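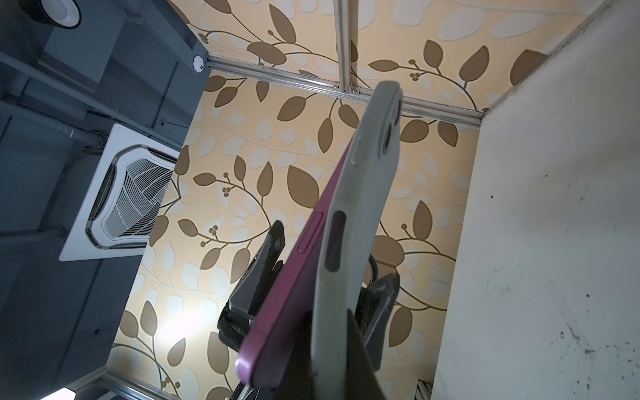 ## 4. Silicone cases and the phone bench

Covers putting soft cases on, taking them off, and setting up the bench for a batch. Hard shells and wallets are in section 5. Charging is section 6, don't do it on the bench.

Applies to the Prollis soft case, 209 and 239. The two look the same in the bag. Check the number on the bag before opening, the 239 is slightly longer and will go on a short phone, just badly.

### 4.1 Before you start

1. Wash hands, dry them. Hand cream makes silicone impossible.
2. Wipe the phone, all sides. Dry cloth first, then the damp one if it needs it.
3. Wipe inside the case too. Lint collects in the corners.
4. Turn the phone off or lock it. You'll be squeezing the side buttons.

> **Note:** New cases come with a paper insert. Take it out. Sounds obvious, we had three back in November with the insert still in.

### 4.2 Putting the case on

1. Hold the phone with its back toward the case. Match the camera openings first, everything else follows from that.
2. Seat the camera corner. Push until the silicone sits flat around the bump.
3. Work along the long edge on that side. Thumb pressure, no nails.
4. Stretch the opposite edge over. Lift the lip, don't drag it.
5. Last corner: bottom, away from the camera. Pull the lip out and down over it.
6. Run a finger all the way round the front. No folds, no lip tucked under.

Check after fitting:

- Lenses clear, no silicone creeping over the edge
- Side buttons click through the covers
- Cutouts line up with whatever they're cut out for
- Case doesn't rock on a flat surface

If a button feels mushy, the case is off by a millimeter or so. Take the nearest corner off and reseat. Don't press harder.

> **Caution:** Never pull a case by the camera opening. It tears there first and a small tear isn't visible until the phone is back with the customer.

### 4.3 Taking it off

1. Start at the bottom corner away from the camera.
2. Peel the lip back with a thumb, then slide the thumb along the long edge.
3. Once a long side is free, tip the phone out over the bench. Over the bench, not over the floor.
4. Stuck case: wait for it to warm up in the room a bit and try agian. No tools, no cards under the lip.

### 4.4 Laying out the bench

Set this up before the first phone comes out of the tray. Takes 2 minutes.

1. Clear the white top and wipe it down. Grit scratches screens, this is the whole reason for the wipe.
2. Hang a mesh basket on the back rail and one on the right-hand post. Both go on with cable ties. Tug each one, if it swings add a tie.
3. Small stuff goes in the baskets, never on the top.
4. Phones go in a row toward the back, flat, with a gap you can get a finger into.
5. Leave the front half for working. 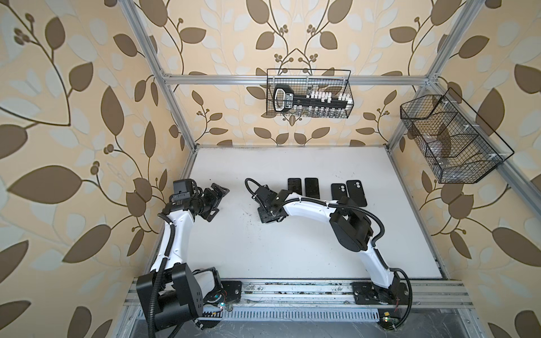
6. Work left to right. Pick up the leftmost phone, fit the case, put it back in the same spot.
7. Finished the row? Move it to the out tray before starting the next.

Black phones are the annoying ones. Very hard to tell apart once they're lying down, so write the slot on the job sheet as each one goes on the top. Maëlys Lacroix keeps the blank sheets, ask her for a stack on Tuesday.

> **Note:** Max 9 phones per batch. More than that and they end up touching.

> **Caution:** No stacking. Not even cased ones, not even for a second.

Basket rules, short version:

- Don't fill above the rim
- Glass at the bottom, nothing heavy on it
- Replace ties that have gone brittle. Spares in the Gutton box under the bench
- Snip the tails short and file the end, they scratch hands

### 4.5 Cleaning the cases

1. Warm water, drop of dish soap, soft brush.
2. Rinse well, inside and out.
3. Air dry, open side down. Around an hour.
4. Not on the radiator. They warp.

Pale colors pick up dye from jeans and it mostly doesn't wash out. Tell the customer before cleaning, not after. Alcohol wipes leave the surface tacky so skip them.

### 4.6 Problems

**Case loose at one corner.** Wrong size or stretched. Check bag number, swap it.

**Volume goes up by itself.** Button cover is pressing. Reseat that side, see 4.2.

**Dust line around the camera.** Take it off, wipe both, put it back on.

**Torn lip.** Bin it and note it on the sheet. Periklis Koutsoukos does the re-order from teh sheet, so if it isn't written down it doesn't get ordered.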